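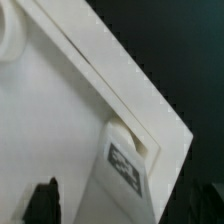
Ob man so etwas denn wirklich braucht, wollte Escombe gleich unter meiner Ankündigung wissen, eine Flasche könne schließlich jeder Mensch in zwei Sekunden aufstellen. Der Kommentar stand da, bevor ich überhaupt vom Tag der offenen Tür zurück war, und ich habe im Zug lange über ihn nachgedacht. Eine Flasche, ja. Aber einen ganzen Arbeitstag lang, immer die gleiche Bewegung, das habe ich mit zwanzig selber gemacht, in einer Abfüllerei, und meine Handgelenke erinnern sich noch daran.

Ich schreibe also der Reihe nach auf, was ich am 6. Februar 2025 bei Plandura gesehen habe. Mein Deutsch ist nicht meine erste Sprache, und bei den technischen Wörtern bin ich nicht überall sicher. Wer einen Fehler findet, darf ihn mir gerne schreiben.

Der Eintritt war frei, man musste sich nur anmelden. Laut Einladung waren 300 Plätze vergeben, verteilt auf den ganzen Tag, und ich bekam die Gruppe am Nachmittag. Zuerst gab es einen Vortrag, der für mich ein wenig zu lang war. Es ging um Förderbänder, um Sicherheit, und dann sehr ausführlich um die Normen für die Sicherheit. Der Kaffee danach war gut, die Brezeln waren schon weg.

Interessant wurde es im hinteren Raum, wo die Vorführung lief. Sie trägt den Namen Munoso, ich weiß nicht, ob das eine Abkürzung ist. Die Aufgabe klingt für einen Menschen lächerlich einfach: Weiße Kunststoffflaschen liegen auf dem Tisch, der Roboter soll sie greifen und mit dem Hals nach unten in die runden Halter einer flachen Schale stellen. Auf den Flaschen sind schwarz-weiße Marker, diese Quadrate mit einem groben Muster. Ich hatte sie zuerst für QR-Codes gehalten. Der Mann an der Anlage erklärte mir geduldig, dass in so einem Marker viel weniger Information steckt. Die Kamera soll daraus vor allem lesen, welches Teil es ist und wie es im Raum liegt.

Ich bin fast eine Stunde dort stehen geblieben. Viele Besucher gingen nach der ersten Flasche weiter, und ich verstehe das auch, denn der Arm bewegt sich langsam. Man wartet auf eine Sensation und bekommt eine Maschine, die vorsichtig ist. Mir hat gerade diese Vorsicht gefallen. Der Greifer fährt heran, bleibt kurz stehen, korrigiert ein kleines Stück und schließt sich dann erst. Bei einem Versuch bekam er die Flasche zu weit oben zu fassen, und sie rutschte ihm wieder weg. Eine Frau neben mir sagte leise »oh«, so wie man es bei einem Kind sagt, das hinfällt.

Schwierig ist nach der Erklärung vor Ort weniger das Greifen als das Drehen. Eine Flasche, die auf der Seite liegt, muss in der Luft gewendet werden, und der Hals muss dann genau über den Halter kommen. Ist er ein wenig schief, setzt die Flasche am Rand auf und kippt. Ich habe gefragt, ob man das alles fest programmiert. Zum Teil, war die Antwort, und zum Teil lernt das System aus aufgezeichneten Versuchen. Bis zu diesem Tag waren es 645 Versuche, die misslungenen mitgezählt. Dass man auch die schlechten aufhebt, fand ich sympathisch.

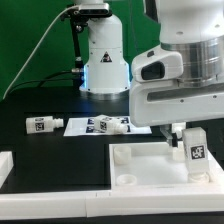
Kann der Roboter auch ohne die Marker arbeiten? Bis jetzt nur schlecht, sagte man mir, denn weiße Flaschen auf einer weißen Schale sind für die Kamera schwer zu trennen, und man will zuerst die Bewegung in Ordnung bringen.

Mit dieser Auskunft war ich zufrieden. Auf Messen habe ich schon oft gehört, dass alles bereits funktioniert, und dann stand die Maschine den ganzen Tag still. Bei Plandura hat man mir lieber gesagt, was noch fehlt. Im Juli soll es einen zweiten Termin geben, dann mit Flaschen in verschiedenen Größen. Ich werde mich wieder anmelden, diesmal für den Vormittag - wegen der Brezeln.

Noch etwas Praktisches für alle, die dann auch hinfahren möchten. Vom Bahnhof geht man zu Fuß an der Firma Kontogiannis vorbei und nimmt danach den zweiten Eingang, der erste ist nur für Lieferanten. Ich habe das falsche Tor genommen und musste 3 Mal klingeln. Feste Schuhe sind Pflicht, das steht in der Einladung ziemlich klein.

Und für Escombe: Ich habe auf deine Frage noch keine fertige Antwort. In der Abfüllerei von damals hätte ich sofort ja gesagt. Aber wir waren dort auch zu acht am Band und haben viel zusammen gelacht, und was aus den acht Stellen geworden wäre, konnte mir im hinteren Raum niemand sagen.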